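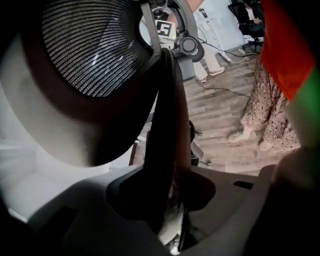

Okay, so let's talk about weaving! My favorite subject, and I promise I'll only go over time by a little. When I started at the Truldale mill library I thought cloth was cloth. Then Marisol Kapoor handed me a magnifier and a stack of old pattern drafts, 153 of them, and I lost the whole of April. (Pause for the laugh, if there is one.) What got me was how much of it is still all over our lives. Look at the black mesh on the back of that office chair, tight bands running across it, with that silvery shine where the light hits. You lean on something woven all day long and hardly give it a thought!

Next: warp and weft. Hold up the sample loom. Warp is the set that stays under tension, weft is the one that travels. Ask someone in the front row to pass the shuttle, and go slowly, they always want to throw it.

Plain weave first, over one, under one. Then twill, where you shift over a thread each row and get that lovely diagonal. Jeans! Tell everybody to check their knees.

Now the Gallagher tablecloth story. Keep it short this time. The draft calls for 320 warp threads, I threaded 2 of them in the wrong order, and the mistake ran the full length of the cloth. Pass it around, people love finding it.

Satin if there's time. Long floats, very few crossings, and that's where the gloss comes from. Mention that it snags.

Last bit: Willent Hall has open loom nights, beginners welcome, sign-up sheet by the coats. Take questions. Get the shuttle back.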